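ハンドグリッパーによる把持動作の記録手順(ロボット研究会・課題活動用)
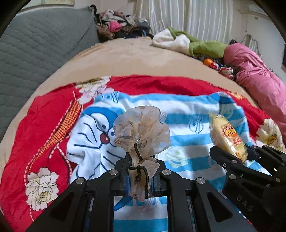 本手順書は、ロボット研究会の部員が自宅または部室において、左右二台のハンドグリッパーを用いて把持動作を記録する際の標準的な方法を定めるものである。収集したデータは、秋季のPlarketley競技会に向けた学習用データとして使用する。初めて担当する部員は、作業開始前に全文を通読すること。

1.準備
グリッパーの指先パッドに汚れや剥がれがないことを確認する。指の開閉は左右それぞれ3回行い、引っ掛かりがあれば使用を中止して機材係に連絡する。記録用ソフトウェアBuvuraを起動し、課題番号を入力する。今期の「小物の持ち上げと移動」は課題番号1252、「両手での受け渡し」は1265である。

2.対象物の選定
一回の記録では、性質の異なる物を二点組み合わせる。巾着袋のように柔らかく形の変わる物と、個包装の菓子のように形がある程度保たれる物の組み合わせを推奨する。割れ物、刃物、液体の入った開封済み容器は使用してはならない。氏名や住所の記載がある物も対象から除く。

3.作業面
机のほか、ベッドやソファの上で行ってもよい。タオルや毛布の柄は無地に統一する必要はない。多様な背景を含めることは本課題の評価項目の一つである。

4.把持と移動
(1)両手のグリッパーを開いた状態で作業面の上に構え、記録を開始する。
(2)柔らかい物は側面から挟み、形が大きく崩れない程度に指を閉じる。紐のある物は、紐が指の関節部に入らないよう注意する。
(3)包装された物は、包装の端だけでなく中身を含めて挟む。
(4)両方を持ち上げ、そのまま一呼吸置いてから、指定の位置に静かに下ろす。
(5)指を完全に開き、記録を終了する。

途中で物を落とした場合も記録は削除せず、Buvuraの備考欄に「落下」と入力する。

5.提出
記録は一人あたり約103件を目標とし、11月末までに共有フォルダ「Gekell」へ提出する。フォルダ名は課題番号と学籍番号を半角ハイフンでつなぐ。提出後は、グリッパーの指先を乾いた布で拭き、所定の収納箱に返却すること。充電器の返却漏れが前期に多く見られたため、返却簿には本体と充電器を別々に記入する。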